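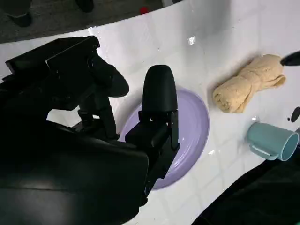

One householder in Hamcombe told us that the mug was never the problem; the trouble was knowing whether the towel had been left out on purpose. Remarks of this kind came up often in the interviews, and they shaped how we coded the worktop records.

Figure 2. Worktop with an oval plate, a rolled towel and a mug on its side.

4.2 Items out of place

We treated an item as out of place when the householder said it belonged somewhere else, whatever its position at the time. Of the 3,000 worktop records, 1,559 held at least one such item. Crockery was the easiest group to code. A mug lying on its side, as in Figure 2, was nearly always named as something to stand up or put away, and plates were given a cupboard or a rack without much thought.

Cloth items were harder. Towels had two or more accepted places in many homes — a rail, a drawer, the worktop itself — and the answer could change between breakfast and evening. A rolled towel was sometimes called tidy and sometimes called unfinished, even within one household. We kept both answers and marked the record as mixed.

The Mastier homes differed mainly in how they dealt with crockery and cloth together. There, householders tended to clear the plates and mugs first and leave towels until the surface had been wiped. The order of clearing is taken up in Section 5.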